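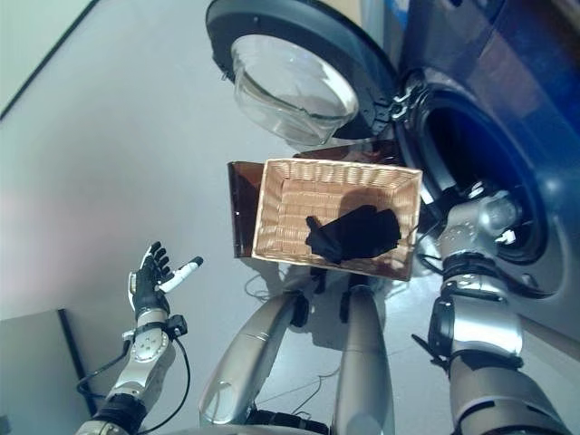
Laundry Day: The Gallery

Introduction

The laundry room at the Rathnayake building sits on the ground floor, at the end of the hall past the mailboxes. It was refitted last September and has been in daily use ever since. The pictures on this page go with the notes below, which cover the baskets, the machines, the drying racks and the folding table. The notes follow the order of a normal wash, from the basket on the floor to the shelf where finished loads wait.

The lead picture is from a dark load. It has the wicker basket in front of the blue front loader, one black piece in the basket and the machine door wide open. The rest of the gallery is being added section by section, and the captions are posted ahead of the pictures so that residents can use them now.

Captions

1. The wicker basket
Woven in light tan and honey-colored strands, with a flat bottom and a bright rim. Small dark items tend to settle into the corners of a basket like this, so run a hand along the bottom before carrying it away.

2. The blue front loader
The door has a clear glass bowl set in a thick dark ring. Open it all the way before loading. Half-open doors get bumped with baskets, and the hinge takes the strain.

3. The door gasket
The dark rubber ring around the opening. Pull the fold back gently and wipe it with a dry cloth at the end of the day. Coins, hairpins and buttons collect at the lowest point.

4. The sorting shelf
Three bins, for darks, lights and towels. Labels are on the front edge of the shelf and not on the bins, which get moved. Anything left in a bin overnight goes to the lost property hook.

5. Lost property hook
Mostly single socks. One good wool scarf has been there since winter. Items are kept for two months and then go to the donation box by the front entrance.

6. Detergent cupboard
Residents bring their own. The cupboard holds a shared box of Botamura powder for anyone who runs out, with a scoop inside. Please leave the scoop in the box. The lid needs to be pushed down at both ends or the powder cakes.

7. The stain station
A small sink, a soft brush, a bar of plain soap and a jug. Treat the mark first, rinse with cold water, and then put the item in with the rest of the load. Bleach is not kept in the room.

8. Dark loads
Black and navy clothes are turned inside out and washed cold. Zippers closed, pockets emptied. A smaller load rinses better and comes out with less lint.

9. Towels
Washed on their own, warm, with no softener. Softener leaves a coating and the towels stop soaking up water after a few washes. Give each one a hard shake before hanging.

10. Sheets
Close the duvet cover before it goes in. An open cover swallows pillowcases and everything else, and the whole bundle comes out twisted and still soapy in the middle.

11. Delicates
Mesh bags hang on a peg to the left of the sink. They come in two sizes. The larger size takes a sweater, the smaller one takes tights or anything with thin straps.

12. Drying racks
Troment racks, folding, with plastic feet. Each one gives 23 feet of hanging line when fully open. Put heavy things on the outer rails and light things in the middle, and leave a hand's width between them.

13. Rack feet
Two feet came off in the first month and were glued back on. They have held. Lift the rack to move it. Dragging it across the floor is what pulled them loose the first time.

14. The window
Opens inward at the top. Leave it open whenever the racks are in use, including in cold weather. Clothes take most of a day to dry in here with the window open and much longer with it closed.

15. The folding table
A Uvitz table, bought used from a tailor's shop that was closing. It is 120 centimeters long, enough for a double sheet folded once. The height suits most people. There is a step stool underneath for children who want to help.

16. Folding shirts
Face down, sleeves in, sides to the middle, bottom up in thirds. Folded this way they stand on edge in a drawer. The board on the wall shows the same steps in drawings.

17. Folding fitted sheets
Tuck the corners into one another, lay the sheet flat with the elastic facing up, and fold the elastic edges inward to make a rectangle. The first few tries will be lumpy. They still fit in the closet.

18. Socks
Paired and folded over once. Rolling them into a ball stretches the cuffs. A small tray on the table is for socks whose partners have not come out of the wash yet.

19. Ironing corner
One board and one iron. The cover was replaced in spring with a thicker cotton one. Empty the water tank when you are done and stand the iron upright on the metal plate until it has cooled.

20. Hangers
Wire hangers are for carrying shirts upstairs only. They leave points in the shoulders of anything knitted. The wider hangers at the end of the rail are for coats and sweaters and should come back the same day.

21. Lint and dust
Sweep behind the door and under the table once a week. Lint from dark towels shows up badly on a pale floor. The brush and pan hang beside the window.

22. Detergent drawer
Pull it out and rinse it under the tap every couple of weeks. Powder builds up at the back, where it is hard to see. Dry the drawer and the slot before putting it back.

23. The finished shelf
Loads that are folded and ready to go up. Write the apartment number on a slip and set it on top of the pile. Slips and a pencil are in the cup at the end of the shelf.

Room information

Hours are 7 a.m. to 9 p.m. The last load should go in by 7:30 p.m. so that it is finished before closing.

The sign-up sheet is on the inside of the door. Each line is one load. Two loads in a row are fine on most days, but in the busy hours before dinner please leave a line between yours.

The washing fee is 200 for a single load and covers water and power. Payment goes in the slot next to the sign-up sheet. A monthly card costs 2000 and is the better choice for larger households.

Baskets are shared and stay in the room. If you carry one upstairs with a finished load, bring it back before the next morning. Wicker baskets should be kept off wet floor. If one gets damp, turn it on its side near the window and let it dry fully before it is used for clean clothes. Check the rim for loose ends now and then, as a broken strand will catch on knitwear. Loose ends can be trimmed with the small scissors from the sewing tin.

The sewing tin is on the shelf above the table and holds thread, needles, safety pins and a jar of spare buttons. Buttons found in the machine go into the jar.

After the last load, leave the washing machine door ajar and the detergent drawer pulled out a little. Close the window, fold any empty racks against the wall and switch off the light over the table.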